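Torque Figures Are Not Optional on Old Alloy

Ánh Huỳnh
2010-10-27
2 min read

Owners of older cars tend to treat the torque table in the workshop manual as advice for beginners. I think this is a mistake on any engine with an iron block and an aluminum head, and the usual defense, that an experienced hand can feel the right tension, does not survive a check with a calibrated wrench.

A head bolt works as a spring. The clamping force comes from stretch, and the torque reading is only an indirect measure of it. Most of the effort at the wrench goes into friction under the bolt head and in the threads. Change the lubricant and the same reading gives a different clamp load. A hand on a breaker bar cannot separate the two.

Last December I rechecked a head that had been fitted by feel at a shop in Nelldale. The spread between the loosest and tightest bolt was 23 lb-ft. The gasket had already started to weep at the rear corner. The owner had been told that the head was warped. It measured flat.

Small hardware deserves the same care. Bag and label each set of fasteners as it comes off, or stand them in cups on the bench in removal order. 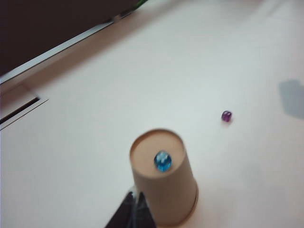

What the wrench costs

A Stika click wrench in the middle of the range is cheaper than one gasket set. Have it checked every year and store it at its lowest setting. The Pindard beam type is slower to read but has almost nothing in it to drift. I use the beam type to check the other one.

Clean the threads, oil them if the manual says oil, and leave them dry if it says dry. Follow the sequence in stages. Clubs should stop repeating that feel is a skill worth having on head bolts. It belongs on hose clamps.

3 comments

Nigel Haworth
Agree on the threads. You left out chasing the holes in the block. Oil trapped in a blind hole will give you a false reading and can crack the casting.

Ninh
I have done 20 heads by feel and none came back.

Ánh Huỳnh
Nigel, yes, that should have been in there. Blow them out before anything else goes in.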